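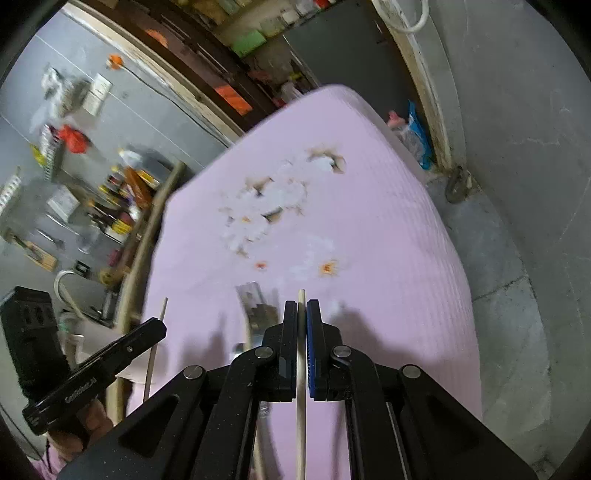

Issue 7, page 2

OPEN DAY INSPECTION CHECKLIST: GRIPPER DEMONSTRATION
Site: Prineck workshop
Item under work: broad surface, pink cloth cover
Checked by: Konrad Danzer
Month: May

1. Grippers, condition before handover
Pass. Both black hand-held units looked over. On the one with the blue pad, the pivot screws are in place on both arms. Dust specks on the black surfaces. Wipe down before the next group.

2. Jaw closure
Pass. Jaws hold a plain wooden stick upright with the blunt end just proud of the tips. Visitors are to keep free fingers off the linkages while the jaws are closing.

3. Sticks
Pass with comment. Thin wooden sticks only, one per gripper. Check each for splinters and throw out any that are split. Ackah asked for a spare bundle at the bench and I agree.

4. Work surface
Comment. The cloth has torn openings through the middle with ragged brown edges, and orange marks closer to the operator. The tears are the subject of the demo and can stay. Do not let children put their hands in them.

5. Floor and walkway
Fail, to be fixed. Too much lying on the tiles beside the wooden rail: bags, packets, small bottles, a brush-like object. Bags at the foot of the grey panel as well. Clear a path on both sides before the doors open.

6. Cables and hoses
Fail, to be fixed. A thin cable runs over the tiles toward the cloth. Reroute it or tape it flat. The white loop hanging over the top of the panel frame should be tied back.

7. Operator position
Pass. Operators keep their hands on the lower part of the gripper. Second operator works from the left. Only two people at the surface at any time, everyone else behind the line.

8. Paperwork
Clavus sheet 855 covers the grippers. Skasari sheet 902 covers visitor numbers and still needs a signature.

Result: conditional. Items 5 and 6 to be rechecked at 9 a.m. on the day.

14 shares | 3 comments

tealady_mo
Can the tape for item 6 be the coloured kind? My dad has trouble seeing the clear stuff on grey tiles.

K. Danzer
Yes, yellow tape is fine. I'll change the sheet.

benchrat
Item 3 should say what size of stick. We got sent three different ones last year and the fat ones kept slipping.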